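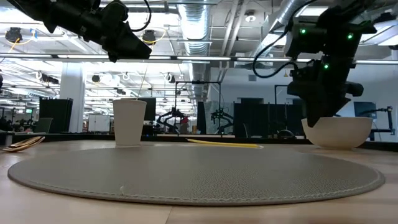

Thursday, February 6, 2020. Table-setting cell, right arm. Writing this up before I forget which cable I wiggled first.

So the fault from earlier in the week is back. Right arm is moving along quite happily, then the wrist joint drops its torque for a moment, sags, and catches itself. The controller (Rillov build, same one we've had since the move) logs an encoder timeout on joint 5 and carries on as if it had merely sneezed. I don't love that! A joint that loses its position for even a blink ought to put the whole arm into hold, and ours doesn't.

I ran the place-setting routine 40 times this morning with the logger on. The sag showed up in 7 of them. Every one came with the arm stretched well in toward the middle, gripper low, wrist rolled outward. Parked or tucked up high it behaves beautifully, which of course is where it was when I checked it on Monday and told everybody it was fine. Sorry, everybody.

First guess was heat. Wrong, the motor temps were boring all morning. Second guess was the supply, so I swapped the left and right power bricks and the fault stayed with the right arm. Good to know, bricks are back where they started (the Molis one is on the right, please leave it there).

Third guess was the wrist cable, and I think that's it. With the motors off I rolled the wrist outward by hand and watched the encoder count, and I got dropouts in two spots near the end of the roll. Holding the connector snug made them go away. Letting go brought them back. Did that over and over until Sheila Fairclough asked if I was okay.
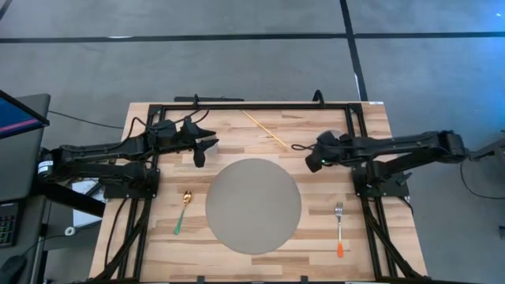 The slack is the other half of it, I reckon. When the arm reaches far in, the loop gets used up and the connector takes the pull sideways. The Bickerstaff connectors we bought have no latch, only friction, so a bit of sideways pull every cycle and eventually you get a sulky pin. I put a temporary tie on the cable one link back and ran the routine another 5 times, clean. Five is nothing, I know. Long run tomorrow.

What worries me more is the hold thing. I went through the config and the timeout action for joints 5 and 6 is set to "warn" on both arms. Joints 1 to 4 are on "hold." My initials are on that change, from the Mundoletti demo, when we had false alarms and were in a hurry. All of them are on "hold" now and I tested it by pulling the right wrist connector at slow speed with my other hand on the stop. Arm froze, brake clicked, lovely.

Until the new cable is in:
- right arm at slow speed only
- hands off the table whenever the motors are live, including to straighten a fork
- if it sags, hit the stop and save the log before you restart

Two latching cables on order, one for each arm. Sheila has the spare tie mounts in her drawer.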